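Flinthorpe Toy and Puzzle Open Day: what we saw, what we ate, what I nearly bought

I had been meaning to go to the Flinthorpe open day for years, and every year something got in the way (a cold, a wedding, a burst pipe). This time I put it on the kitchen calendar in red pen, rang my friend Greer Mowat to see if she fancied a day out, and off we went on 24 May 2018 with a flask, two umbrellas and far too many sandwiches.

If you haven't been, Flinthorpe is an old mill building just outside the village, with a toy workshop on the ground floor, a shop at the front and a string of rooms upstairs where they try things out. Most of the year you can only get into the shop. On open day they unlock the lot!

Getting there

We took the number 7 bus from the station, and it drops you at the bottom of a hill that is a good deal steeper than the leaflet lets on. Greer went up it like a goat. I stopped to admire the view several times. There is a car park, but it was already full when we got to the top and people were leaving their cars along the lane, so I'd say take the bus and wear flat shoes.

Entry was free, with a bucket for donations by the door. You get a paper map and a sticker in the shape of a duck, and I was still wearing mine when I got home.

The workshop

We started downstairs because that's where the noise was. Renu Nautiyal was showing people how the little wooden pieces get sanded, and she let anybody who wanted to have a go at one by hand. Mine was meant to be a letter S and came out more like a worm, but she was very kind about it. The smell in there is gorgeous, all sawdust and a bit of warm paint, and I could have stayed all morning just breathing.

The painting bench was the bit I liked best. Renu said the fiddly part is getting a piece to drop into its slot easily once the paint is on, because every coat makes it a touch fatter. I'd never thought about that. I have thumped enough stubborn jigsaw bits into place for my nephews to know what happens when somebody gets it wrong.

There was a long queue for the scroll saw demonstration. We gave it ten minutes and then went for cake.

The tea room

A word about the cake, then. Conceição Veloso runs the tea room and had made an orange and almond thing that I am still thinking about. Greer had a cheese scone the size of her fist. Tea comes in proper pots, and you sit at school tables with other people's names scratched into them. It came to a very fair price for the two of us, and they didn't rush us out, even with people hovering for seats.

We shared a table with Marcelino Ibarra, who had come over for the day with his daughter. She is four and had already been round the whole place once. She told us, very firmly, that we had to go upstairs and see the fish numbers. So we did.

Upstairs, and the number boards

The stairs are narrow and you have to wait for people to come down, but it's worth the shuffle. There's a room at the front with old building blocks in glass cases, 134 sets according to the card on the wall, and I got quite soppy over a box of bricks just like the ones at my gran's. Then through to the back, where the light is better and the number boards were out.

I'm a sucker for a number board. The fish one has a bright blue strip along the top with tiny sea creatures on it, then the numbers in the middle in lovely strong colours, and underneath a sandy strip full of shapes, like a beach. I liked that the 3 was green and the 7 red, and that the 8 and the 9 were both a sort of speckled brown, like eggs. Greer's favourite was the little teal heart. Some of the shapes were out of their slots and you could see a checked pattern underneath, which I thought was a nice touch, as you get something to look at even when you've lost a piece down the sofa. It has sums signs too, with an orange plus down among the shapes and a pink greater-than at the end of the number row. I'm fairly sure I didn't meet one of those until I was nine!
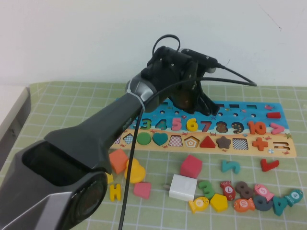

The shop, and what came home with us

You come out through the shop, naturally. It was heaving. Pankaj Malhotra was on the till and keeping everyone cheerful while he wrapped things in brown paper, and he found me a stool while Greer dithered over spinning tops. I'd set myself a limit of 20 pounds and went over it almost at once.

I bought a wooden snail on a string for the baby next door and a bag of odd shapes from the seconds basket, where you can rummage to your heart's content. I very nearly bought a number board as well, and had one under my arm at one point, but I had the bus to think of and it isn't a small thing to carry down a hill in the rain. I've regretted it ever since. Greer bought three tops and has kept all of them for herself.

They open up again in September for a smaller weekend, shop and tea room only, and I've already got the red pen out. If you're going, get there before eleven, have the orange cake, and bring a bigger bag than I did.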